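5 Pflege von Kämmen und Bürsten

Gilt für alle Kämme der Reihe Kusuma und für die Rundbürsten von Alteck. Mit fremden Kämmen geht es meistens genauso, garantieren kann Husever das nicht.
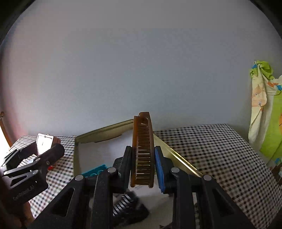 5.1 Grundreinigung

1. Haare trocken herausziehen. Bei engen Zinken hilft ein Zahnstocher. Die oft empfohlene Stecknadel zerkratzt den Kunststoff, und in den Kratzern sitzt der Schmutz beim nächsten Mal umso fester.
2. Waschbecken mit handwarmem Wasser füllen und einen Spritzer mildes Shampoo zugeben. Spezialreiniger für Kämme dürfen Sie gern kaufen. Wir haben im Vergleich keinen Unterschied gesehen, außer beim Preis.
3. Kamm 20 Minuten einlegen. Bürsten nur mit den Borsten nach unten ins Wasser halten, nicht versenken.
4. Mit einer alten Zahnbürste quer zu den Zinken bürsten, beide Seiten.
5. Klar abspülen und auf einem Handtuch trocknen lassen.

Achtung: Kunststoffkämme nicht auf die Heizung legen und nicht föhnen. Sie verziehen sich schon bei Temperaturen, die der Hand noch angenehm vorkommen.

Hinweis: Natron mit Essig schäumt eindrucksvoll. Viel mehr passiert dabei nicht, die beiden Stoffe heben sich weitgehend auf. Wenn Sie Kalkränder entfernen wollen, nehmen Sie stark verdünnten Essig allein und spülen gründlich nach.

5.2 Holzgriffe und Naturborsten

1. Holz nie einweichen. Feucht abwischen, sofort abtrocknen.
2. Borsten kurz durch Seifenwasser ziehen und ausschütteln.
3. Mit den Borsten nach unten trocknen lassen, am besten über Nacht.
4. Griff bei Bedarf mit 2 Tropfen Leinöl einreiben. Ob das jedes Mal nötig ist, wie viele Ratgeber behaupten, bezweifeln wir; einmal im Mai und einmal im Herbst hat bei unseren Griffen gereicht.
5. Den öligen Lappen ausgebreitet im Freien trocknen lassen. Zusammengeknüllt kann er sich selbst entzünden.

5.3 Wann ersetzen?

Feste Fristen sind Werbung. Tauschen Sie den Kamm aus, wenn eine Zinke gebrochen ist, eine Kante an der Kopfhaut kratzt oder sich der Kamm klebrig anfühlt, obwohl er gerade gewaschen wurde. Abgebrochene Zinken nicht zurechtfeilen, die Stelle bleibt rau.

Nachbestellung der Bürstenköpfe unter Artikel 436, Ersatzpolster unter Artikel 154. Beides liefert unser Lager in Inden. Kämme gibt es nur als ganzes Stück.

Weiter mit Abschnitt 6: Aufbewahrung und Transport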